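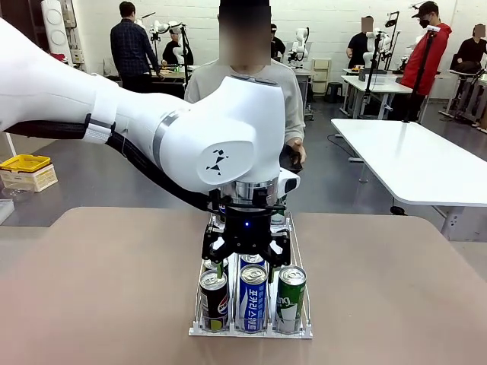 April, after supper

The can rack came. I said I wouldn't write about it and I'm writing about it.

Boonmee Khunthong has been talking up this rack since the winter. White wire, thin dividers, every can standing up in its own lane, a flat plate along the front so nothing walks off the edge. He ordered it through Jesier, paid almost 60 dollars with the shipping, and carried it in this morning as if he'd bought us all a boat. The box says Skirnex on one side and Fevura on the other, so I don't know who made it and I doubt they do either.

My position hasn't changed. We had a way to keep drinks before. It was a shelf. You put a can on the shelf and later you picked it up. I asked Boonmee what was wrong with the shelf and he said you couldn't see what you had. I could always see what I had. I had Pepsi, and behind the Pepsi was more Pepsi.

Anyway, we set it on the beige table and filled the front first. Pepsi went on the left, the dark navy can, because I was holding it. Then the tall blue and white one with the Korean running down the side. The green one went on the right. I have to admit they look good like that, lined up with their tabs catching the light. A store display looks good too, and I've never wanted to live in one.

Boonmee reads the Korean one out as Pocari Sweat. I had it down as soda for a month and kept saving it for a treat, then finally drank one and it was like something a nurse would hand you. He swears by it. I asked what was in it and he said "salts," very calmly, and went back to his dividers.

Complaints so far, for the record:

- The lanes are fine for a short can. The tall ones fit, but it takes me two goes to get one out without knocking its neighbor. Boonmee says I grab too low.
- The leaflet says each lane is "designed for 330 ml." It doesn't say what shape of 330 ml. A skinny can and a fat can are two different animals.
- Wire on a smooth table slides. Not far, but I noticed, and he said he hadn't, and then I saw him hold the corner with one hand.
- If you put one kind in each lane, you're stuck when somebody buys a fourth kind. Somebody always buys a fourth kind.

He has rules, too. New cans go in at the back, old ones come forward. I pointed out that with the rack flat on the table nothing comes forward by itself, so what he means is that I move them forward. He said it takes a second. I've heard that about a lot of things. I heard it about the spice jars at Lucero, when they had us all turning labels to face out, and by the end of summer the paprika was in with the tea.

Tried his way this afternoon regardless. Took a can, slid the one behind it up, put a new one in the back. It does take a second. It takes longer if you've got a cold can in the other hand and there's nowhere to set it down – then you end up with it tucked under your arm and a damp sleeve.

I also want it written somewhere that the rack holds fewer cans than the same stretch of shelf did. All that air between the dividers. I said so and Boonmee said it was about "access." I said I'd had plenty of access.

He wants to order a second one for the tea and coffee cans. I told him to wait 3 weeks and see whether anybody is still using the first. He agreed too quickly, so I expect it's already in the mail.

One small thing, and I won't be saying it to him. Around four I went over for a Pepsi, not really looking, and had it in my hand before I'd stopped thinking about something else. Didn't have to move anything. On the old shelf I'd have shifted the tall ones first and probably sworn at them. Could be luck, on the first day, with everything freshly lined up.

Need paper towels. Also find out where the shelf brackets went, in case.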